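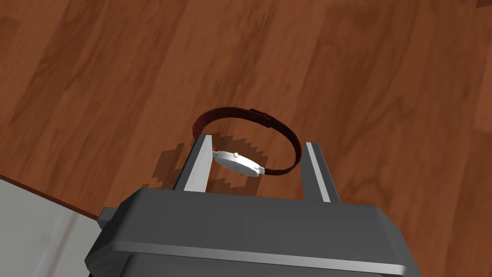 Figure 3. The watch between the fingers in the simulated tidy-up task, gripper view.

4.2 Small objects with opinions

Of the 12 object classes in the Flernness household set, the wristwatch was the one we expected to finish in an afternoon. It is small, it is rigid in the middle, and anyone over the age of six can pick one up while looking for their keys. We scheduled it for a Tuesday and were still at it in August.

The difficulty is that a watch offers two quite different things to hold. The case is hard and shallow, with a crown sticking out of it. The strap, when closed, is a ring that encloses mostly air. A grasp planner trained on mugs and boxes sees the bounding volume of the whole thing and aims for the center, where there is nothing to grasp. Our first baseline, the stock Likora planner, did this with great confidence. It closed on the hole and lifted a perfectly executed absence of watch.

We therefore split the approach into two stages. The arm first moves to a hover pose behind the watch with the fingers fully open (Figure 4). From there the policy re-estimates the case and strap as separate parts and picks a closing line that crosses at least one of them. The second stage is a short forward motion and a close, with no further replanning. We tried replanning during the close as well. The fingers dithered like a shopper choosing a melon, and we took it out.
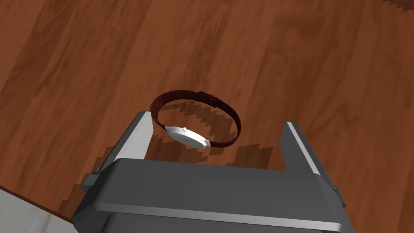 Figure 4. Fingers open, watch standing on its strap loop on the wood surface. The dial is turned mostly away from the viewpoint.

We ran 790 simulated episodes with the two-stage policy, varying the heading of the watch and the friction of the tabletop. An episode counted as a success if the watch was lifted clear and kept off the surface for 8 seconds. This is a generous definition. It says nothing about whether the strap was creased or the crystal scraped, and an owner might hold views on both.

Failures fell mostly into 2 groups. In the first, one finger reached the case early and pushed it, so that the loop rolled over before the other finger arrived. In the second, the grip landed on the strap alone and the case swung underneath, which the contact model treated as acceptable and we did not. Adding a penalty for case swing removed most of the second group and made the first slightly worse – a trade we kept, on the grounds that a watch nudged along a table is cheaper than a watch dropped from above one.

Two limits of the setup should be stated plainly. The strap is modeled as a stiff closed loop, so the watch stands up on its own and waits politely to be grasped. A real leather strap left unbuckled on a nightstand does neither. The scene is also tidy, with the watch as the only small object on the wood, whereas the nightstands in the Gamville home survey also held coins, chargers and receipts. Transfer to the Moradi arm, with a soft strap and some clutter, is the subject of Section 5, where the numbers are smaller and the videos are longer.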